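Student Project Report: Review of the Nadier Two-Arm Bench Kit
Submitted by Duangjai Sombatkul
Supervisor: Jarmila Šimko

Print this page | E-mail this page

1. Purpose

The department asked for an assessment of the Nadier kit before its trial license ends in October. The work chosen was the servicing of desktop computers, with the case opened and laid on its side.

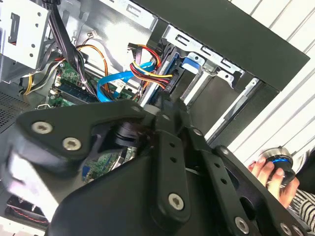 Training on the Honar software took three sessions. Reach into the drive bays was judged the most demanding requirement, given the cables that run beside them.

2. Setup

Grip settings were entered by hand and saved under separate profiles. The supplier, Dimitriou, answered six written questions during the review.

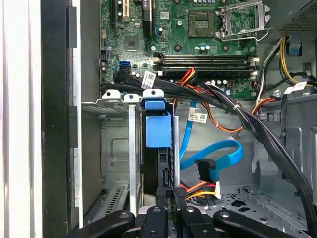 Figure 2. Gripper inside the open tower, with the drive carrier and motherboard in view.

The manual gives little guidance on crowded interiors, and a fuller chapter is recommended.

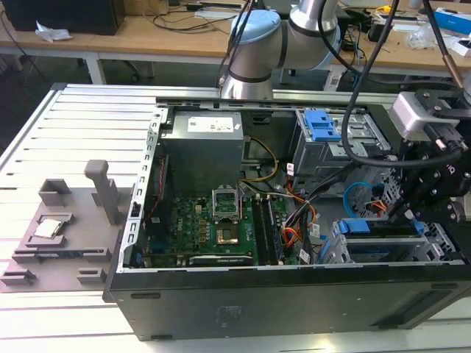 Fixture trays are not part of the base price. The department should budget for them separately.

3. Findings

The wrist view was rated clear by all three reviewers. Changing a profile required six menu steps, which was considered excessive.

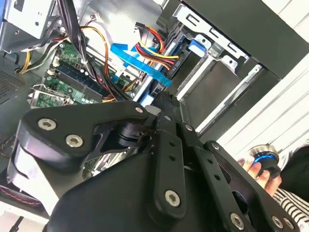 A comparison with the Nodance kit is planned for next term. Extension of the Nadier license is recommended until that work is complete.

Print this page | E-mail this page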